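Subject: Re: [cell-eval] Clistari teardown kit, trial unit
From: Leif Ásgeirsdóttir
Date: 11 Apr 2019

On the Hurka list someone wrote:
> Has anyone run the Clistari kit on actual desktop towers? The
> brochure only has flat test boards in it. I need to know if
> the fingers get down between parts, and what the fixture
> plate is for. We have a quote and have to answer by May.

We have the kit on trial at Kuramcombe. Target is a Dell tower on its side, panel off, no cooler on the CPU. The arm comes in from overhead. The fixture plate sits on the rails to the left of the case and takes parts by shape, so each holder needs its own place pose. Reteach those if you move the plate.

The fingers are slim enough for the DIMM area. The linkage behind them is wide, and that is what limits your approach angle. Plan the path for the linkage — the tips will follow. 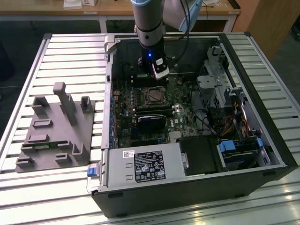
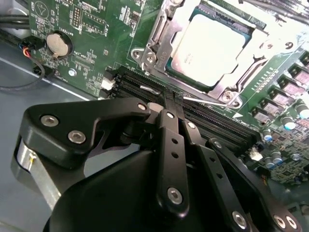 Mohammed replied off list and lets me forward his part: the angle limit matches what he found, but he would hold off on the order until the vendor states a service interval for the finger joints. His quote says 2,000 cycles on one page and 3,000 on another. He also wants the wrist camera calibration done on site and put in the contract.

Agreed on both. Our paperwork has the same mismatch. I have asked Clistari for a corrected sheet and 2 spare finger sets, and will post the pose file once the plate layout is fixed.

Leif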